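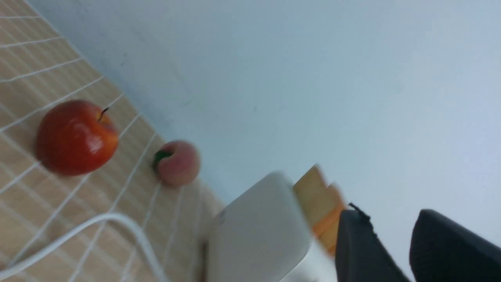 Wesen is a robot arm built by Farhad Vahidi and Azadeh Rezaei at Jafarzadeh, a shared workshop with evening hours for members. It was made for simple kitchen jobs, chiefly loading and working a household toaster. The drawings and parts list are free to copy.

Construction

The arm ends in a black gripper with two fingers. A small camera rides at the wrist and moves with the gripper, so its picture tilts and blurs whenever the arm turns. The joint motors are driven by a Brelar control board bought used. The first version, finished in February, had 113 printed parts, many of which cracked at the screw holes. Version 2 replaced the shoulder and elbow parts with cut aluminum.

Toaster task

The best-known use of Wesen is the toaster task, named Bakesell by its builders. The arm picks up a slice of bread from a plate, lines it up with a slot and lets go, then presses the lever. Fruit is set out on the same table, and the arm has to work past it.
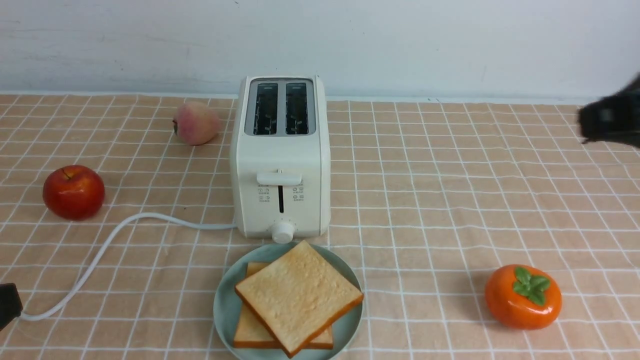 The table for the toaster task, with bread on a plate in front of a two-slice toaster.

Training used 3,006 recorded runs, nearly all of them steered by hand by Rezaei. Vahidi wrote the software that sorts the runs and drops those in which the slice fell. Slices that lean against the slot wall remain the most common fault – the gripper tends to open too early.

Later work

A third version with a longer forearm is planned. The builders have also discussed a lighter wrist, which would allow a smaller motor at the elbow – the current one runs hot after long sessions. The software for version 2 was last updated on Wed 29 September.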